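Removing Wax and Grease from a Cotton Tablecloth

Applies to woven cotton and cotton blends with fast dyes. Wool, silk and coated cloths need a different method.

1. Scrape off hard wax with a dull plastic edge. Work from the rim of the spot toward the middle.

2. Lay the cloth between two sheets of plain paper towel. Press with a warm, dry iron, no steam. Change the paper each time it takes up wax.

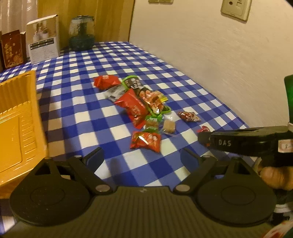

Checked cloth in blue and white.

3. Test the dye before using any cleaner. Put one drop of dish soap on an inside hem, wait 18 minutes, and blot with white cloth. If color transfers, stop at step 2.

4. Work undiluted dish soap into what remains of the spot. Leave it for 40 minutes.

5. Wash at the warmest setting on the care label. Do not tumble dry until the spot is gone. Dryer heat sets grease.

6. Iron on the wrong side while damp. Pull the cloth square first so the rows run straight.

Oil from chips and other snack foods leaves no wax, so start at step 3. Old oil spots may need two rounds of steps 4 and 5.

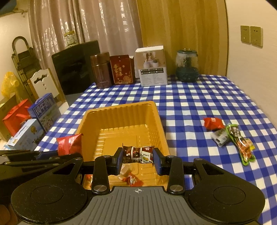

Umdale: Cornstarch left on overnight before step 4 took up most of a salad oil spot on mine. Brush it off dry, and do it outdoors if you can. I still needed two washes.

Last updated 8 January 2024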